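Handheld gripper collection - what are your actual rules for produce and soft surfaces?
Forum: Manipulation and Data > Practice and Standards
Started by clunness_bench

Trying to write down house rules for our handheld gripper recordings before the May batch goes out. Two grippers per person, people record at home, small loose stuff on whatever surface they've got. Right now the "standard" is a chat message I pinned and half the team never read. 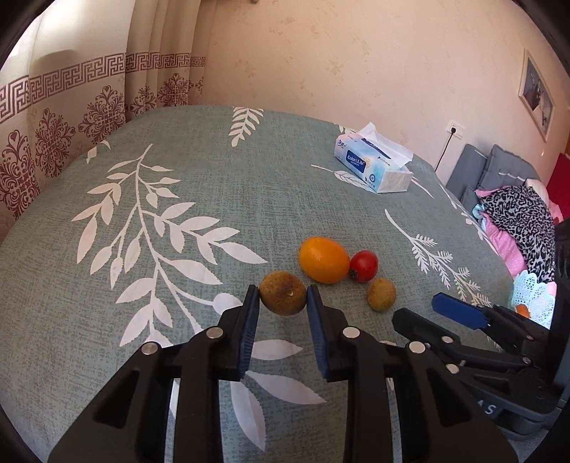

So the draft I have so far, tear it apart:

1. Check finger screws before every session. Finger tight is not tight.
2. Wipe the pads between items if anything leaks.
3. Both grippers open and still at the start of every take.
4. One pick, one place, release fully, back off. No nudging with the side of the finger.
5. No faces, no mail, no screens with anything on them.
6. Takes with a drop get kept and tagged, not deleted.

Number 6 is the one causing fights. Also no idea what to do about fabric. Half my people want beds and sofas banned outright because stuff rolls into the dips. Thoughts?

clunness_bench

----------

Reply from padwear

Don't ban fabric. Real homes are full of it. If you only allow tabletops you get a policy that falls over the first time it meets a blanket. We had that exact problem, trained on hard tables only and it pressed down way too far on anything soft.

What I would write: surface gets logged as hard / soft / mixed, and sheet gets pulled flat ONCE at the start and then left alone. No smoothing between takes.

Rule 1 needs a number or a torque or somthing. "Tight" means nothing.

----------

Reply from oleks_a

Agree on fabric, disagree on the torque. You are screwing into plastic. Give people a torque figure and someone will crank to it with a bad driver and crack a plate. We do a witness mark, paint pen across screw head and plate. If the line's broken, re-tighten and redraw. Takes ten seconds.

Your list says nothing about calibration. When do you check gripper width reads zero closed? We do it start of session and after any drop. Dropped gripper, I mean, not dropped fruit.

- Oleksandra Antoniuk

----------

Reply from clunness_bench

Witness mark is good, stealing that. Width check - yes, missed it, adding.

Flat once then hands off also going in.

----------

Reply from nnaji_tom8

ok unpopular but I'd restrict surfaces. Not ban. Cap it. If a batch is all beds then it's as useless as all tables. We set soft surfaces at no more than a third per collector and it sorted itself out.

And rule 4 is wrong imo. People nudge things. You nudge a tomato away from the one next to it so you can get your fingers round it. Ban that and your robot will stare at any cluster forever.

----------

Reply from padwear

Nudging is fine if it's a task. It's not fine if it's a sloppy grasp you rescued. How do you tell those apart afterward? You can't. So either a separate task name or not allowed.

----------

Reply from nnaji_tom8

You can tell. Nudge then full open then grasp = on purpose. Nudge with the fingers half closed = sloppy. I review these all day

----------

Reply from padwear

You can tell, on your footage, with your people. I'm talking about a written rule somebody new has to follow at 9 pm in their bedroom.

----------

Reply from rutetti_qa

QA side here. Please please write the rule so a reviewer can fail a take without having to guess what the person meant. "Separate the items" as its own task works. We have 206 takes sitting in a limbo folder and every one is an argument about intent. Wish I was kidding.

On drops: keep them, tag them. But cap retries. Ours is 6 per item then move on, otherwise you get one collector fighting the same lime for the whole session.

Also: log the produce condition. Fresh, soft, dried out. A dried fruit is hard and light, a ripe one the same size squashes. If the only label is "fruit" nobody downstream can sort out why grip force is all over the place.

----------

Reply from uzma_f

Adding to that - retire date for produce. We had a tomato used across three sessions, split on the fourth, juice in the pad. After that pad was slick and everything recorded with it was junk till someone noticed. So rule 2 should be: leak = stop, wipe, dry, check pad is still stuck down flat, and write it in the log. The log part matters most, people wipe and carry on and you never hear about it.

And anything you've gripped doesn't go back in the kitchen. Write it down. People will eat it.

Uzma Farooqui

----------

Reply from clunness_bench

lol ok. "Do not eat the objects." Rule 7.

Serious question on 5 though. How strict are you all on privacy? The lens is wide so you get the whole room whether you want it or not.

----------

Reply from uzma_f

Strict on people and paperwork, relaxed on furniture. Ours:

no people, including in mirrors
no reflections in picture glass if you can avoid it
no letters, prescriptions, ID, school stuff
screens off
packaging with a brand on it is OK internally, flagged if the set's going to be released

And collector signs off on the room, not just on themselves. If they share the place, the other person signs too. We got that wrong early and had to pull 85 clips. Painful.

----------

Reply from oleks_a

Second signature, yes. We also let anyone pull their recordings for 30 days, no reason asked. Put it in the doc or it isn't a right, it's a favor.

----------

Reply from starkel_dev

Reading all this and I think you're over-ruling it. We run the Starkel kit with a half page. Screws, zero check, no people, that's it. Every rule you add makes people slower and stiffer and the motion starts looking weird. You want natural hands.

----------

Reply from rutetti_qa

What's your reject rate tho

----------

Reply from starkel_dev

Higher than yours probably. But we get more hours. It's a trade.

----------

Reply from rutetti_qa

Fair. Depends who pays for the review time. Here it's me

----------

Reply from nnaji_tom8

Middle ground: half page for collectors, long version for reviewers. Collector page only has things they can do something about. Surface caps, retries, tagging, all that lives in the tool or with QA. Tool just stops offering the item after the last retry.

----------

Reply from clunness_bench

That split makes sense to me. Rewrite, collector page only:

Before: screws match paint line. Width reads zero closed. Pads clean, dry, flat. Surface pulled flat once, then leave it.
Room: no people, mail, ID or live screens. Everyone living there has signed.
During: start open and still. One pick, one place, open fully, back off. Need to move something out of the way? Pick the "separate items" task first.
Leak: stop, wipe, dry, log it.
Dropped a gripper: zero check again before next take.
After: log produce condition. Don't eat it.

QA page gets drop tags, retry cap, soft surface share and the 30 day pull. I'll trial it on 100 takes and post the reject reasons here.

----------

Reply from padwear

Better. Still don't love the soft surface cap but I'll live.

The 30 days has to be on the collector page. They're the ones who need to know about it.

----------

Reply from clunness_bench

yep good catch, moved. Anyone got a paint pen that doesn't rub off black plastic?

----------

Reply from oleks_a

Oil based, not the water ones. White or yellow. Let it dry overnight before you handle it.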